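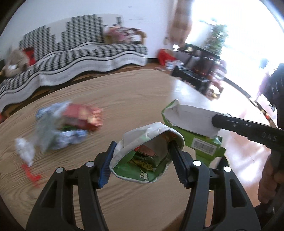
Opened paper package on a wooden table.

Clarholm Queer Video Project
Progress report to the Hashmi Fund, second half of the grant
Dec 24, 2018

Since our last report we have published 32 videos on the Zerken channel. The plan was 30, so we are two ahead. Most of them are short talks in which young transgender and non-binary people from Clarholm speak about school, work, family and changing a name on documents. Three are longer than planned and we divided them in parts.

The channel has now 315 subscribers. At the start of the grant it had 164. We know this is a small number for a video channel, but many of the viewers write to us, and several asked to be in the programme themselves.

Comments were the most difficult part of the work. In the first weeks we left them open and read them only in the evening, and this was too late. Now every comment waits for approval. It takes one of us about an hour each day, which we did not include in the budget. We would like to move a part of the travel money to this work and ask for your agreement.

Subtitles in French are behind. Dronov Studio delivered the first group with many errors in pronouns, and we sent them back with a list of corrections. The new files came in December and are much better, but we have still to check them before they go online.

One participant asked us to remove a video. We did it the same day and we do not count it in the number given at the beginning.

The receipts and the budget table are attached separately.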